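The Yellow Shelf and Other Corners: Our Back Room in September

Welcome to the gallery page, and thank you for stopping by! Rungnapa has been after me to put something up for ages, and now that the back room at Storkimlow is finally in some kind of order (well, most of it), I'm happy to start with the corner I like best.

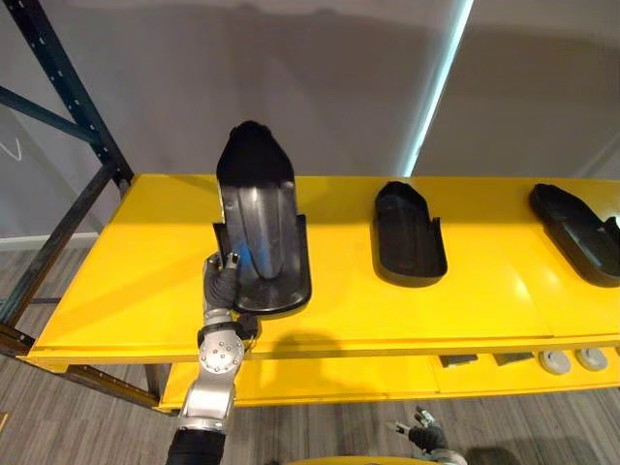 Three black trays along the yellow shelf top, the nearest one tipped up with its thick, rounded end in the air.

I have a real soft spot for these trays. They have ridges running the length of them and a raised rim with a little notched step on each side, and the first time Lamai Suksawat saw one she asked me where the rest of the shoe was. She's right, they do look a good deal like insoles, and we've called them "the insoles" ever since, so if you come by and hear somebody asking for an insole, please don't go looking at your feet.

The yellow was Lorenz Pichler's choice. I wanted gray, I'll admit it, and I argued for gray over two pots of coffee. But dark plastic on a gray shelf gets lost, and on yellow you can spot a tray from the doorway even before your eyes have woken up. The thick lip along the front is handy too, especially for people like me who put things down while talking about something else.

A few notes for those of you who help us out with the sorting:

Please lay the trays down flat, in a row, with the rounded ends toward the wall. Nantana Boonyarit likes them straight and I like them more or less straight, and between the two of us we manage.

Wipe the ridges lengthwise with a soft dry cloth. Going across only pushes the dust from one groove into the next, and then you're there until supper.

Small parts from the Anden boxes still live on the other side of the room. We moved 296 of them over in one long afternoon, with Sawsan Bataineh calling out the labels and the rest of us getting them wrong, and I'm not ready to move them again!

The Hikum cabinet is next on my list, and I hope to have pictures of it once the drawers have been emptied and the hinges seen to. If you have a spare label holder or two lying in a drawer at home, bring them along. The kettle goes on at four, and Rungnapa usually has something sweet in the tin by the door.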